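Board index > Grippers and end effectors > Hand-held

Topic: Plurnine pads vs. the stock Surkudik ones, soft packaging

knucklejoint_ada
Posted in June

Hi all, and sorry in advance, I do go on a bit. I promised in the spring thread that I'd report back once I had both sets of pads, and now I do. I have been sorting snacks into a cardboard box with the hand-held pair, first with the smooth Surkudik pads and then with the textured Plurnine ones, and my word, what a difference on crinkly film! The smooth pads let go of anything with a loose clear wrapper the moment I tilted my wrist. With the textured ones I can pinch the very edge of a wrapper and carry it the whole way over to the box.

The one thing I don't love is small hard candy. The packets are so light that I close too far and they squirt out sideways, and then I'm chasing them over the plush. I've tried going slower, and it does help, but my shoulders start complaining after 4 runs.

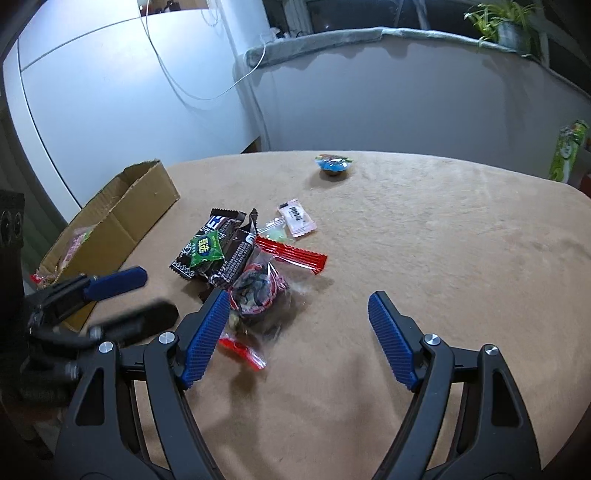
Last edited by knucklejoint_ada at 7:42 pm, edited 2 times in total.

Blue pads on both grippers, as you'd expect. The wrapped bars are the easy ones, because I can get hold of a serrated end and just lift. The little cup with the blue lid is the one I always leave until last. I'd love to hear what other people do with round things!

torque_and_tea
Lovely write-up, thank you. I'm going to disagree a little though, and please take it kindly. I don't think it's the pads so much as the cloth. Plush gives under the fingertips, so you can get below a flat packet and scoop it. Try the same candy on a bare tabletop and I bet the textured pads lose most of their lead. I ran the Surkudik ones on felt all winter in the Plurkotcombe workshop and had hardly any drops.

mudlark77
Same pads here, opposite trouble. Mine grip so well that thin film sticks to them and won't let go over the box, so I end up shaking the thing like a thermometer. Has anyone got past 1,000 grasps on one pair? Mine went shiny at the tips long before that and I'd like to know if I got a bad batch.

knucklejoint_ada
Torque, that's fair, and I haven't tried a bare table. I still think you're being a bit generous to the smooth pads, since I used the same cloth for both and it wasn't close. But I'll do a round without the plush and post it here, whichever way it goes.

Mudlark, I wipe mine with a barely damp rag between runs and that seems to keep the film from clinging. Nowhere near your count yet, so I can't help on wear.

barajas_bound
For round lids, come in with the fingers wide and let both pads touch before you squeeze. I was closing from one side for ages and just rolling everything away. Also check your pivot screws! One of mine had backed out a hair and I blamed the pads for 7 weeks.

torque_and_tea
Ha, yes, the screws. Checking mine tonight. Ada, if you do the bare table, please start with the candy.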